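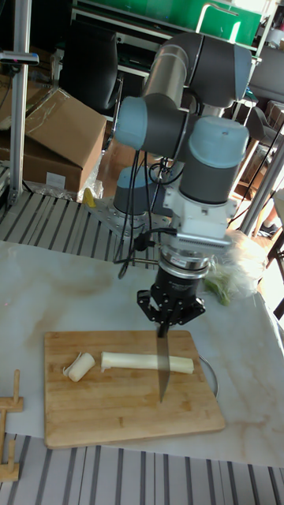
I got to Wistadstead a little after 10 in the morning, which in robot-teaching terms is practically lunchtime. Radwa Salem had been chopping since 7. Well, she'd been driving an arm that was chopping, and she wants me to know it's much harder on the shoulders than doing it yourself.

The job goes like this. You hold a small controller, you move your hand, and the arm moves the knife. Every wobble gets saved. Do it enough times and you've got a stack of examples that a learning system can chew on overnight, and maybe by spring it'll take a swing at a vegetable on its own. The project is called Berna, and the target for January is 353 good cuts. A good cut, I learned, is one where the knife comes down, goes through, comes back up, and Teun Desmet doesn't groan from across the room.

"Onions we did in the fall," Radwa told me, moving the arm a hair to the left. "Onions are polite. These roll."

And boy, do they! I got a turn (I begged) and my first try just pushed the thing across the board like a hockey puck. My second was so slow that Teun asked if I'd fallen asleep. They kept both. I assumed they'd be tossed, but failed tries get their own label, and Annapurna Thomas, who runs the labeling, told me she'd happily take 300 more like mine. I'm choosing to be flattered.

What surprised me was how much of the day is fiddling. You cut, you stop, you set up the next piece at a new angle, you check that the recording saved, you type a note. Annapurna wants the pieces in a different spot every single time, so the system doesn't just memorize one corner of the board. Radwa has a habit of putting them in the same place without thinking, and there's a running argument about it that I was asked to settle. I declined.

By the afternoon I'd managed 3 cuts that counted. Radwa had stopped keeping score of hers and was eating a sandwich one-handed, waiting for the last batch to finish copying. Next month they start on carrots, and she's already dreading it.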